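From: Elin Pumphrey
To: workshop list
Date: 24 August 2021
Subject: Re: Table for the sewing corner

Raíssa Trindade wrote:
> Is the pale table still going spare? We need one for the
> cutting mats. How is the top, and does anyone know what the
> black cable on it belongs to?

Raíssa,

Yes, you can have it. The top is light wood with a faint grain and it wipes down fine with a damp cloth. Please don't use the spray polish on it, it leaves a film that comes off on fabric.
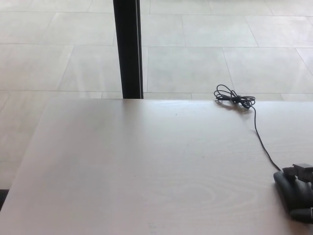 Table top, with the cable toward the back on the right.

I don't know what the cable is for. If it isn't claimed by the first week of September I'll put it in the spares drawer.

The room is 19 feet long, so measure before you decide which wall you want. It takes two people to move the table over the tile. Lift it, don't drag it. Ieuan can help most mornings.

Elin P.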